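Category: Open Days / How-to

How to run a hand-held gripper demo for visitors

We run ours at Pinby on a Tuesday, with groups of up to nine. A session takes 31 minutes if you keep the talk short.

1. Check that the square markers on each gripper are clean and flat.
2. Keep cables out of the walkway.
3. Show one pick and one release at normal speed, then repeat slowly.
4. Hand a gripper over. Tell visitors to hold it level and close the fingers gently.
5. Let each person try a light object before anything with a lid.
6. Save the recordings under the session name. Allow about 300 MB for each visitor.

The Sepp notes sheet goes out at the end.
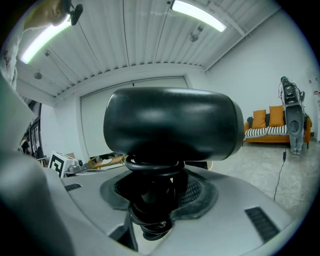
Grippers and the demo room

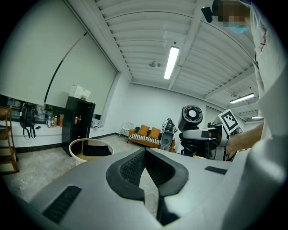
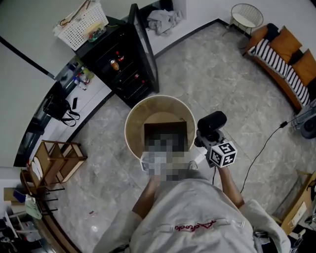
Do visitors need any training before they pick up a gripper?

A short talk and one slow demonstration are enough for most adults. Children should share the grip with a member of staff.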